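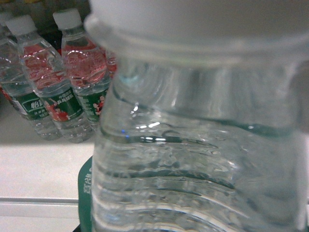
Most of March went into water bottles. Clear plastic is a bad thing to hand a grasping policy, and I wanted to write down what we tried before I forget the order of it.

The policy is one we call Geum. It takes the wrist camera view and the gripper state and puts out small motions, a few at a time. It does fine on boxes, cans and soft bags. On clear bottles standing together in a row it was getting 50 percent of its picks in January, and that number hadn't moved in two rounds of extra training. We had been adding more demonstrations and hoping.

Malsha Saha went through the failed picks and sorted them by hand. I had expected most of them to be bad depth guesses. Some were, but the biggest pile was the policy going for the wrong bottle, or for the space between two bottles. When bottles stand close together, the color from one label shows up inside the next bottle over. Red printing turns into a red glow in the neck and shoulder of the neighbor. The policy had learned that color means "bottle body here," and it was reading the reflection as part of the thing it should grab. The green labels caused less trouble.

The other problem was distance. In the last few inches the near bottle fills the view and goes a little soft, and all that's left to go on is ridges and bright highlights. Those highlights slide around as the arm moves. A label stays put on the bottle and a highlight doesn't, so any feature that tracks highlights will drift.

We tried three things.

First, more data. We collected 600 new demonstrations with bottles only, which brought the full set to 2,511. That helped a little on single bottles and did nothing I could measure on rows.

Second, a second head on the network that predicts the cap center of the target bottle. Our caps are white and opaque, so they're easy to label, and Malsha got through the labels faster than I thought she would. During training the head gets its own loss. At run time we throw its output away. I didn't have much faith in this one, and it gave us most of the gain.

Third, memory. The cap leaves the view, or nearly leaves it, just when you need it. So we let the policy keep a short history of frames and trained it to keep predicting where the cap is after it can't be seen well. Mizanur Wijesinghe had done something close to this for drawer handles on the Prusis project, and I took his code and changed very little. His version used a longer history. Ours got worse when we made it that long, and I don't know why yet.

With the cap head and the history together, rows are at 70 percent. The wrong-bottle failures mostly went away. What's left is a mix of slips, bumps into the next bottle on the way in, and a few where the gripper closes too early - those look like timing to me, not vision.

Some limits. All of this was on one arm, with bottles that have white caps. A clear or tinted cap could break the whole idea, and we haven't tested one. The lighting was even and came from above the whole time. I also haven't run the history by itself without the cap head, and Mizanur has asked me for that twice. It's next on the list.

If you want to try the cap head on your own setup, keep its loss weight small. Ours was too high at first and the arm got very good at pointing itself at caps and lost interest in grasping. We cut the weight twice before it settled down.

I'll post the failure breakdown once Malsha has finished sorting the new runs.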